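当サイトではCookieを使用しています。閲覧を続けることで、Cookieの使用に同意したものとみなします。

Worix 双腕ティーチングシステム 設定ガイド
第5章 遠隔操作による作業教示(棚への収納作業)
読了時間:3分

本章では、操作者が左右の操作レバーを用いてアームを動かし、収納作業を記録する手順について説明します。初期設定および原点復帰は、第2章に従って完了しておいてください。

5.1 把持動作の教示

1. 操作盤の電源を投入し、教示モードを選択します。
2. 左右の手首カメラの映像が操作画面に表示されることを確認します。
3. 記録ボタンを押し、対象物の上方から指先を接近させます。 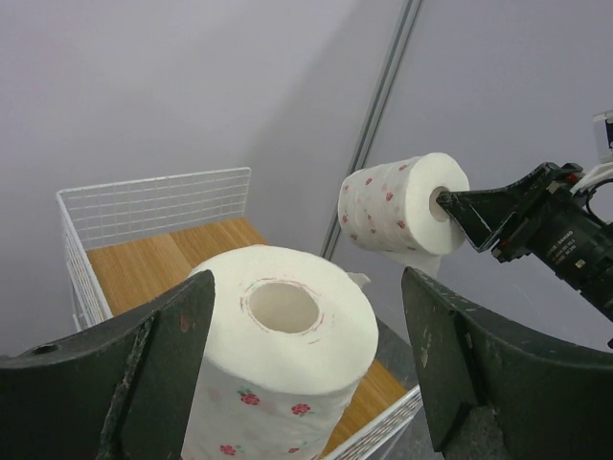 4. 指先の開き幅は、操作レバーの握り量で調整します。把持力の上限値は、対象物ごとに作業設定画面で登録してください。

注意:紙製品など変形しやすい対象物では、把持力の上限値を低く設定してください。過大な力を加えると、対象物の破損または落下の原因となります。

5. 把持が確定したら、アームをゆっくりと上昇させます。急激なレバー操作は記録データの品質を低下させます。

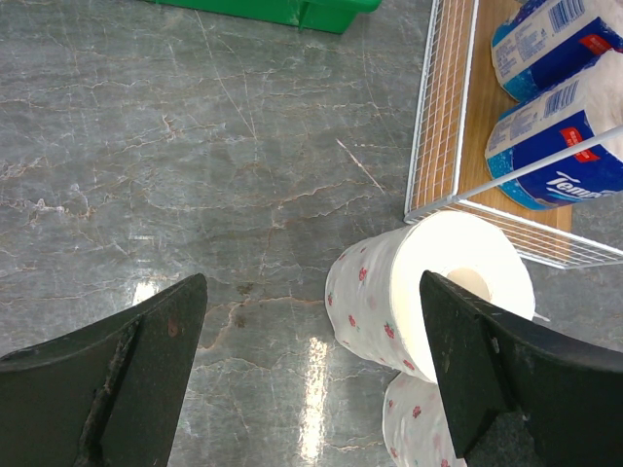 6. 把持に失敗した場合は、記録を停止せず、指先を開いて再度接近させてください。再試行の動作も教示データとして保存されます。同一の対象物について3回続けて失敗した場合は、記録を中止し、エラーコード204の項を参照してください。

5.2 棚への収納

収納の教示では、片方のアームを作業側、他方を待機側として割り当てます。割り当ては記録の開始前に行い、記録中に変更しないでください。

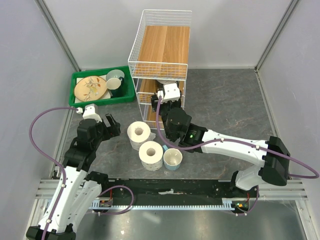
待機側のアームは、作業側の経路と交差しない位置に保持します。棚の内部では手首部と棚板との間隔が狭くなるため、移動速度を「低速」に切り替えてください。右アームのグリッパーを下段の高さで棚に差し入れる姿勢では、肘の関節部が右側に張り出します。側壁との干渉がないことを、固定カメラの映像で確認してください。

警告:アームの動作中は、作業区画内に手や身体を入れないでください。対象物を置き直す場合は、必ず一時停止ボタンを押し、両アームの停止を確認してから行ってください。 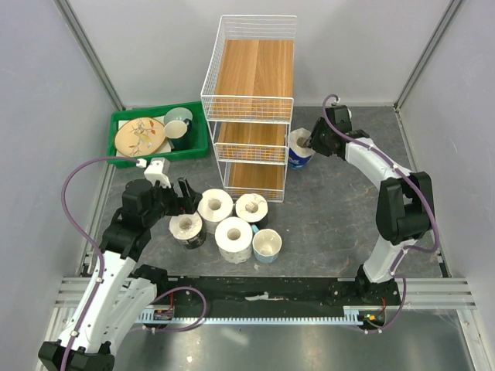
5.3 記録の終了と保存

1. 両アームを待機姿勢に戻し、記録ボタンを再度押します。
2. 作業名および操作者名を入力し、「保存」を選択します。
3. 再生画面で左右のアームと各カメラの時刻が同期していることを確認します。

備考:同期にずれがある記録は学習に使用できません。該当する記録を削除し、再度教示を行ってください。

監修:Chukwuemeka Isah(Urnance 技術文書課)

シェア 5 コメント 2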